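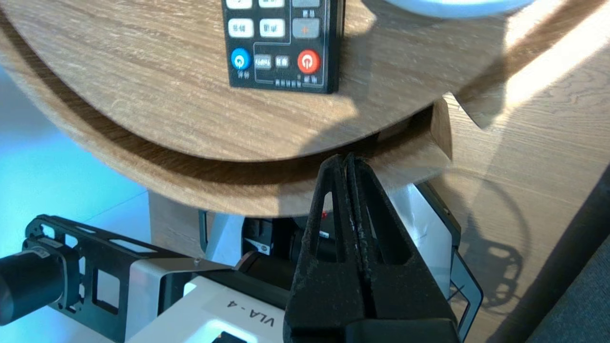 **Unit 4: Press brake bending, part 1**
Handout to accompany the lecture of 6th April. Instructor: Mabli Penry

Read section 4.3 before the shop session. Section 4.4 will be covered on the board.

## 4.1 Terms

- **Bend line**: the straight line where the punch first touches the sheet.
- **Inside radius (r)**: the radius on the compressed face of the bend.
- **Neutral axis**: the layer inside the sheet that keeps its length during bending.
- **K-factor (K)**: distance from the inside face to the neutral axis, divided by sheet thickness (t).
- **Bend allowance (BA)**: length of the neutral axis through the bend.

## 4.2 Air bending and bottoming

In air bending the sheet touches the punch tip and the two shoulders of the die. The final angle is set by punch depth, so one tool set can produce many angles. In bottoming the sheet is pressed against the die walls. Bottoming takes more force and gives less angle variation from part to part.

The Stikon brake in bay 2 is set up for air bending only. Do not bottom parts on it.

## 4.3 Bend allowance

For a bend angle A in degrees, measured as the angle through which the flange turns:

`BA = (π / 180) × A × (r + K × t)`

Worked case: A = 90, r = 2 mm, t = 2 mm, K = 0.42.

`BA = 1.5708 × (2 + 0.84) = 4.46 mm`

Flat length is the sum of the straight sections plus one BA for each bend. Straight sections are measured to the tangent points, not to the outside corner. Most errors in last December's test came from this step.

## 4.4 Springback

When the punch is withdrawn, the elastic part of the strain recovers and the bend opens slightly. Springback increases with yield strength and with the ratio r/t. It is corrected by overbending. Make a trial bend on scrap from the same sheet, with the same grain direction, and measure it after unloading.

## 4.5 Problems

1. Bracket drawing 3645 (Arbridge set) has one bend of 47 degrees, with r = 3 mm, t = 1.5 mm and K = 0.40. Find BA.
2. Repeat problem 1 with K = 0.45 and state the change in flat length.
3. A panel has a finished straight section of 2000 mm parallel to the bend line. Does this dimension enter the flat length calculation across the bend?

Show units on every line.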